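Table Setting and Clearing in a Shared Student Kitchen
Project Report, Diploma of Hospitality Studies
Erkville College
Submitted by Ataberk Başaran and Hugo Gallardo
March 2022

1. Purpose of the project

The project examined how small items of tableware and food are laid out on a shared surface, and how the order of clearing affects the time taken to return that surface to use. It was proposed after residents of Vida House reported that the kitchen benches were seldom clear at the start of the evening meal period. The authors were asked to recommend a layout that could be adopted without the purchase of new furniture.

2. Background

Vida House has one kitchen on each floor. Cleaning rosters have been in place since September, but they assign people to days and say nothing about where items should go. A review of the logbook kept at the Kistis Street entrance found 99 entries concerning the kitchens, of which 17 referred to condiments or dishes left on the bench. The remainder dealt with appliances, rubbish and noise, and were considered outside the scope of this report.

3. Method

Two layouts were compared. In the first, called the open layout, plates and dishes were set out flat with space between them, and condiments were placed wherever room remained. In the second, called the Zondon layout after the seminar room in which it was drafted, dishes were kept to one end of the surface and bottles were moved to a separate dark surface beside it. Play food was used in place of fresh food so that nothing was wasted over repeated trials.

Each trial began with the items in their set positions and ended when the white tabletop was clear. Bottles were always moved first. Dishes followed, and small loose items were taken last.
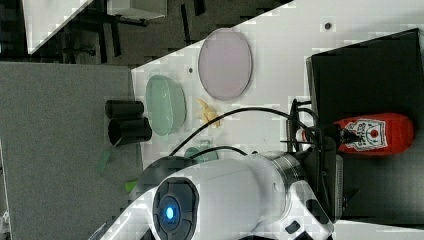 Colour was found to matter more than had been expected. Pale dishes were slower to locate against a white tabletop than strongly coloured items, and the authors twice recorded a trial as finished while a dish remained in place. A red ketchup bottle or a yellow banana presented no such difficulty. For later trials, the person keeping time was asked to check the whole tabletop before stopping the clock.

4. Results

Total clearing time for the open layout was 881 seconds across the full set of trials. The Zondon layout required 591 seconds for the same number of trials. Most of the difference arose at the first step, as bottles in the open layout often stood behind dishes and had to be lifted over them.

5. Limitations

All trials used light items and a single tabletop. Hot food, glassware and wet dishes were excluded. The findings should not be applied to the ground floor kitchen, where the bench is narrower and is interrupted by the sink.

6. Recommendations

It is recommended that a separate area for condiments be marked in each upper floor kitchen, that dishes be kept to the end of the bench nearest the cupboards, and that the existing roster be amended to state the order of clearing. Any replacement dishes should be of a darker colour than the bench. The amended roster is attached as Appendix A, and the trial sheets as Appendix B.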